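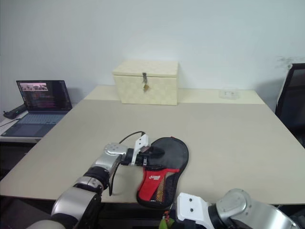

4 储蓄锁具的约束机制与测量

4.1 约束的来源

有关承诺型储蓄的文献通常把约束分为硬约束与软约束两类。硬约束指在约定期限届满之前,储户在技术上或合同上无法取出款项;软约束则保留取款的可能,只在取款行为上附加某种心理、时间或社会成本。上锁的储蓄箱处于两者之间的位置。若钥匙由储户本人保管,锁的物理约束几乎可以忽略,箱体的作用主要表现为心理账户的划分;若钥匙交由他人保管,取款须经过一次请求,约束的强度取决于储户与持钥人之间的关系、距离以及请求本身的难堪程度。

既有研究多将上述两种安排合并为一个处理组,估计的是“拥有储蓄箱”的平均效应。这种做法在政策评估中有其便利,但会掩盖机制上的差异。假定储户具有准双曲贴现偏好,且对自身偏好的认识为部分成熟型,则钥匙自持对其当期消费的影响仅通过标签效应实现;钥匙他持则额外引入一个固定成本。固定成本的存在意味着小额取款受到的抑制应当大于大额取款,而标签效应并不给出这样的预测。取款金额的分布因此可以作为区分两种机制的依据。

还有一种来源在文献中讨论较少,即针对他人的约束。储户在家庭内外面临借款请求时,上锁的箱子提供了一个可以公开陈述的拒绝理由。Owino 在前期访谈中记录到,部分受访者明知钥匙在自己手中,仍会对亲属声称无法开箱。此类陈述之所以可信,部分取决于对方能否观察到钥匙的去向,部分取决于箱体本身的外观。带有外露金属搭扣和挂锁的箱子(图3)与暗锁或无锁的容器相比,“已上锁”这一状态更易为旁人识别。我们将这一属性称为约束的可见性,并在问卷中单独测量。

约束的可见性与约束的强度在概念上应当分开。一把廉价挂锁的机械强度有限,布面或薄板制成的箱体更不足以抵御有意的破坏,但这并不妨碍它在日常往来中传递明确的信号。反过来,埋藏于地下或缝入被褥的现金在物理上较难取得,却不具有任何可供他人观察的标记;其保护作用依赖于隐藏,一旦位置被知晓,储户便失去拒绝的依据。前者可称为公开型保护,后者为隐蔽型保护。两者对家庭内部议价的含义不同:公开型保护须得到配偶至少是默示的承认,隐蔽型保护则以信息不对称为前提。

4.2 样本与分组

调查在 Erau 地区的5个集市周边进行,基线样本为190户。抽样以户为单位,每户由一名自报主要管理日常现金的成年人应答。应答人不一定是户主。若一户内有两人均自报管理现金,则以抽签方式确定应答人,另一人的回答仅用于交叉核对家庭支出项目。

样本户随机分入三组。第一组获得储蓄箱、挂锁及钥匙,钥匙由应答人本人保管,以下称自持组。第二组获得同样的箱与锁,钥匙交由应答人自行指定的一名非同住人员保管,以下称他持组。第三组只获得一本用于记录储蓄的册子,不提供箱与锁,以下称对照组。其中他持组共51户。为避免册子本身的提醒作用混入处理效应,前两组同样发放册子。

分层变量包括所在集市、应答人性别,以及基线时是否参加轮转储蓄互助会。之所以纳入最后一项,是由于互助会成员已有一条承诺型储蓄渠道,箱子对其可能只起替代作用。分层后各组在基线收入、家庭规模、耕地面积与既有储蓄方式上的均值差异,经联合检验不能拒绝为零。单项比较中,他持组应答人的受教育年限略高,后文回归中将其列为控制变量。

持钥人的选择权留给应答人,这在识别上带来一定代价。随机化保证了“是否须指定持钥人”与应答人特征无关,却不能保证“指定了谁”与应答人特征无关。因此,凡涉及持钥人类别的结果,例如指定邻居与指定亲属之间的取款差异,均应视为描述性的相关关系。我们曾考虑由调查方统一保管钥匙,Tanui 在 Julby 的预调查中试行后放弃了这一方案:调查人员的到访时间固定,取款请求被迫集中于到访日,所得的取款间隔反映的是调查日程,难以解释为储户行为。

4.3 储蓄与取款的测量

现金储蓄的测量误差是此类研究的主要困难。自报余额易受回忆偏差和迎合偏差影响,而直接清点箱内现金又会改变受访者对隐私的判断,可能导致其在到访前转移款项。本研究采用间接方法:应答人在册子上逐笔登记存入与取出,调查人员到访时只核对登记的连续性,不要求开箱。在应答人事先书面同意的情况下,于终期调查时清点一次箱内现金,用以校准登记余额。

登记册的设计沿用 Ondieki 册式,每页分为存入、取出、用途三栏。用途栏采用图形符号,以照顾识字程度不同的应答人。预调查中曾出现将“借出”记作“取出”的情况,正式册本为此增设了单独的符号。借出款项在计算余额时按取出处理,在分析用途时另行归类;归还的借款记为存入,但不计入新增储蓄。

终期清点与登记余额之间的差额定义为校准残差。残差为正表示实际现金多于登记余额,常见于漏记存入;残差为负则表示漏记取出。若漏记取出的倾向因组别而异,以登记数据估计的处理效应即存在偏误。他持组的应答人每次取款须向持钥人开口,其取款事件较易被记住,漏记应当较少,由此造成的偏误方向是低估他持相对于自持的储蓄效果。基于这一考虑,主要结果同时报告登记余额与校准余额两种口径。

取款请求另由持钥人记录。持钥人领取一张简易卡片,每次交出钥匙时划一道,不记录金额。卡片与登记册之间可作对照:卡片次数多于册上取款次数,可能是应答人开箱后未取款,也可能是漏记,或为存入而开箱。为了减少最后一种情形,发放的箱盖上应有投币口,但当地供货商 Pistine 首批交付的部分箱体没有开口,只得由调查人员另行开孔。开孔位置不完全一致,少数应答人反映可经开孔将纸币夹出。这些箱体已在数据中标记,并在稳健性检验中予以剔除,点估计的符号与显著性均未改变。

4.4 可见性的测量

约束的可见性由两部分构成。其一为箱体的摆放位置,分为公共空间可见、卧室可见与隐蔽存放三类,由调查人员在征得同意后观察记录。其二为他人的知情程度,通过询问应答人“除同住者外有谁知道您有一个上锁的箱子”获得。两项指标的相关程度不高。有些箱子放在来客可见之处,但应答人报告无人知晓其用途;另一些箱子存放隐蔽,应答人却主动向亲属提及。前一种情形说明,箱体外观与储蓄用途之间的联系并非不言自明,旁观者只看到一只锁住的箱子,不一定推断其中有钱。

因此,我们在回归中不将二者合成为单一指数,而是分别纳入,并加入交互项。被解释变量为过去一个调查周期内拒绝借款请求的次数与请求总次数之比。请求总次数为零的观测不进入该回归,由此产生的样本选择问题在附录中讨论。需要指出,请求总次数本身也可能受到处理影响:若亲属知道款项已上锁,或许根本不会提出请求。仅考察拒绝比例会遗漏这种预先的威慑作用,故另以请求总次数为被解释变量,采用计数模型进行估计。

摆放位置是应答人的内生选择。担心失窃者倾向于隐蔽存放,而失窃风险又与住房条件、收入水平相关。为缓解这一问题,控制变量中加入了门锁状况、房间数量与基线时的失窃经历。尽管如此,位置变量的系数仍不宜作因果解释。原计划中曾包含一个随机建议摆放位置的子处理,后因担心增加受访家庭的安全风险而取消。

4.5 执行中的偏离

随机分组后的实际执行存在若干偏离。首先是钥匙的备份。每把挂锁出厂时配有多把钥匙,按照方案,自持组的全部钥匙交应答人,他持组的全部钥匙交持钥人。回访发现,他持组中有应答人在取款后将其中一把留下,持钥人并未追讨。这类家庭名义上仍属他持组,实际约束已接近自持组。主要分析采用意向处理口径,不作重新分组;以实际持钥状态为内生变量、随机分组为工具变量的估计列于后节。

其次是持钥人的更换。部分持钥人因外出务工或迁居而交还钥匙,应答人须重新指定。自交还之日至重新指定之日,钥匙由应答人暂管,按规定不得超过3周。暂管期间的取款在登记册上与平时无异,仅能依据卡片的起止日期识别。我们在以取款事件为单位的分析中剔除了暂管期,在以户为单位的分析中予以保留。

再次是锁具的损坏与替换。挂锁受潮后锁芯卡滞,应答人多以撬开搭扣的方式解决,箱体随之受损。撬开与主动破坏约束在结果上难以区分,只能依赖应答人的自述。自述为锁具故障者获得替换,自述为急需用款者不予替换,但仍留在样本中。此规则在发放时并未告知应答人,因而不应诱发策略性的自述;然而同一集市内的应答人彼此熟识,替换规则在首次回访之后可能已经流传。5月的回访中,故障自述的出现频率高于此前各轮,与雨季的时间大致吻合,单凭现有数据无法将湿度的作用与规则流传的作用分开。

最后是对照组的污染。集市上可以买到各类带锁容器,对照组应答人在得知邻户获得箱子后自行购置的情形无法排除。终期问卷因此询问了各组家庭所有可上锁的容器及其用途,用途不限于存放现金,还包括证件、药品、种子与学费收据等。以现金为主要用途的自购容器在对照组中有所出现,其存在会使处理效应的估计趋向于零。另有一些处理组家庭将发放的箱子改作他用,存放土地文书者居多。改用户的登记册通常也随之中断,中断后的余额按缺失处理,未以末次观测值填补。

4.6 估计方程

基准估计以户为单位,被解释变量为终期现金储蓄余额,经反双曲正弦变换以容纳零值。解释变量为自持与他持两个分组虚拟变量,以对照组为参照,并控制基线余额、分层固定效应及受教育年限。由于随机化在户一级进行,标准误采用异方差稳健形式,不按集市聚类;集市数量过少,聚类稳健标准误的渐近性质难以成立,作为补充报告随机化推断的 p 值。

反双曲正弦变换的系数对计量单位敏感,尤其当零值比例在各组间存在差异时,系数混合了广延边际与集约边际。为此另行估计两组模型:以余额是否为正作为被解释变量的线性概率模型,以及以缩尾后的余额水平值为被解释变量的线性模型。三种口径的结论若不一致,以水平值结果为准。

针对第4.1节提出的固定成本预测,取款事件一级的分析比较自持组与他持组的取款金额分布。若固定成本机制成立,他持组取款金额的低分位数应高于自持组,高分位数则差异较小。分位数回归在若干分位点上进行,并按户进行自助抽样以获得置信区间。取款事件以至少发生一次取款为条件,两组从未取款的家庭比例不同,比较因此受到选择的影响。我们依据单调性假设对该差异作界限估计,即假定他持安排不会使任何原本不取款的家庭开始取款。这一假设在持钥人仅被动交付钥匙时较为合理;若持钥人主动向应答人借款,则可能不成立。卡片未记录开箱的发起方,对此无法直接检验,相关界限应结合终期问卷中关于持钥人借款的问项一并解读。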